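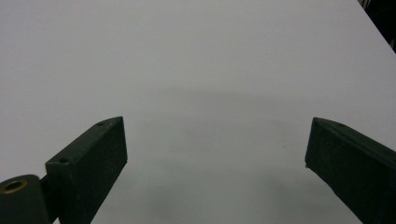

Cleaning and protecting white work surfaces

White and near-white tops show soil sooner than any other color, and they show the marks of bad cleaning just as soon. The notes on this page apply to painted wood, melamine, high-pressure laminate and foam board laid over a table as a temporary cover. They do not apply to marble or any other natural stone, which reacts with acid and has its own page.

Daily cleaning

Dust the surface dry before any liquid touches it. Grit dragged under a damp cloth leaves fine arc-shaped scratches, and these fill with gray soil over the following months. A microfiber cloth folded in four gives eight clean faces. Turn to a new face when the one in use looks gray.

After dusting, wipe with a dilute detergent solution. Use 7 ml of plain dish soap in 1000 ml of warm water. A stronger mix cleans no better and leaves a film that attracts dust. Wring the cloth until it no longer drips, work in straight overlapping passes, then go over the same area with a second cloth and clean water. Dry at once. Most complaints of a "yellowing" top sent to this page have turned out to be soap film, and two rinses removed it.

Testing for film

Hold a flashlight low, nearly level with the surface, and look across the beam. Film shows as streaks that follow the direction of the last wipe. Scratches run in all directions and stay put after rinsing. If a streak can be moved with a fingertip, it is film.
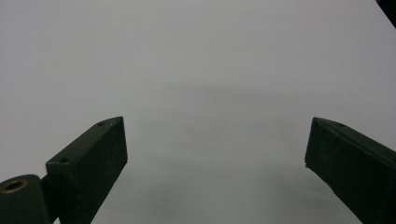
Marlow-style curved streaks are the ones that fooled me, writes one reader, who had been polishing a melamine desk in circles for years. Switching to straight passes and rinsing twice cleared most of them, but a patch near the front edge stayed dull whatever was used on it. The reader asks if car polish would bring it back.

It will not, or only for a week or so. A dull patch at the front edge is normally wear from sleeves and forearms. The clear wear layer has been rubbed to a different gloss, and polish fills it briefly and then washes out. Leave it alone, or use a desk mat.

Stains by type

Treat the stain with the mildest agent first and allow it the full contact time before moving to a stronger one.

1. Ballpoint ink. Isopropyl alcohol on a cotton swab, rolled over the line and never scrubbed. Change the swab at every pass. Do not use alcohol on painted wood without testing underneath first, as some paints soften.

2. Tea and coffee. Baking soda mixed to a paste with water. Leave it for ten minutes under a damp cloth, lift, rinse. The Clolier stain paste does the same job and is less likely to dry out, but it costs more.

3. Fruit juice. Cold water at once, then the detergent solution. Hot water sets some of the darker juices.
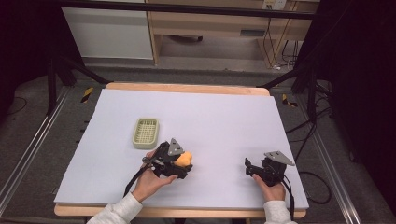
4. Rubber marks. Appliance feet and cable jackets leave brown or gray marks on white laminate. Light marks come off with a white vinyl eraser. Old ones have migrated into the surface and are permanent. Put felt or cork under rubber feet before they have stood long in one place.

5. Adhesive residue. Warm with a hair dryer on low, roll off with the thumb, finish with a drop of cooking oil and then detergent. The Flokley plastic scraper is safe on laminate if held flat. Metal blades are not safe on anything listed here.

6. Pencil. Eraser first. Water turns graphite to a gray smear.

Foam board covers

Foam board makes a cheap and even cover for a table used for sorting, craft work or cutting out patterns. It has a paper or plastic face over a soft core. The paper-faced kind must be kept dry, and a damp cloth will lift the face at the corners within a few cleanings. The plastic-faced kind can be wiped but dents under point loads. Spread the weight of anything heavy with a tray or a flat-bottomed basket.
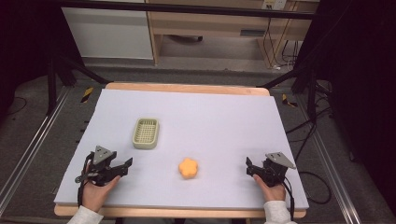 Fix the board with low-tack tape on the underside only, at the corners and at the middle of each long side. Full-width strips trap moisture and can mark the finish of a wooden table. Lift the board once a month, wipe the wood, and let both dry before putting it back.

Abrasives

If a surface must be abraded, as with scorched paint, start at 600 grit, wet, on a flat block, and stop as soon as the mark is gone. Expect a change in gloss. Dramani cream cleaner is milder than any paper and should be tried first. Melamine sponges are also abrasive, whatever the pack says. Keep them off high-gloss tops.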